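**Zarurley Hand-Held Gripper, two-jaw model**

The Zarurley is a hand-held gripper for recording pick-and-place work without a robot arm on the bench. You hold it, you do the task, and the camera on the tool records what the jaws are doing. The recordings go into Clurnent, the software that comes with the kit, where they can be trimmed, labelled and exported.

Both jaws are black plastic with a blue textured pad on the inner face. The pads are the part that wears. They are sold in packs of 2 and can be changed with the driver in the case. Petersen pads from the older model will not fit.

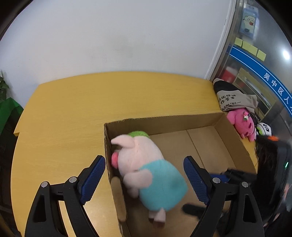
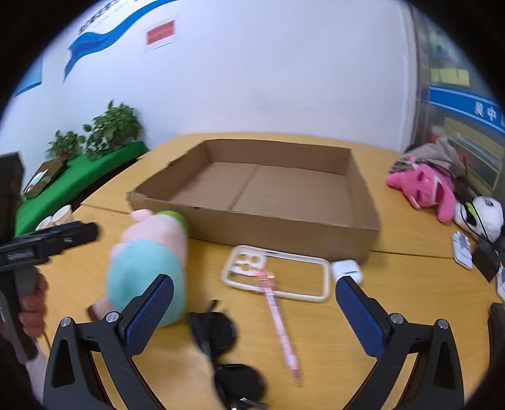 Brerker Tool Supply

Plush toys and an open cardboard box make a good first task. Soft toys are forgiving if you close the jaws too early, and they change shape in the grip, so the recordings are more varied than the same number made with blocks. Go on to small hard items like pens and earbuds cases once you are used to the trigger.

The jaws open wide enough for most things you would pick up with one hand. Flat items lying on a table are harder. Tilt the tool and come in from the side.

**What's in the case**

- one gripper with pads fitted
- 2 spare pads
- USB cable and charger
- pad driver
- Clurnent licence for one computer

**Details**

- Storage: 400 recordings at the default setting
- Pad life: rated for 1,000 grips on cardboard or fabric
- Colour: black jaws, blue pads

A second gripper can be paired for two-handed work. Pair both before you start recording, as a tool added partway through will not be synced. Order it separately under the same part number.

We ship from our own warehouse. Orders placed on a Sunday go out the next working day. Returns are accepted for 56 days if the pads are unused. Replacement jaws are on back order until May.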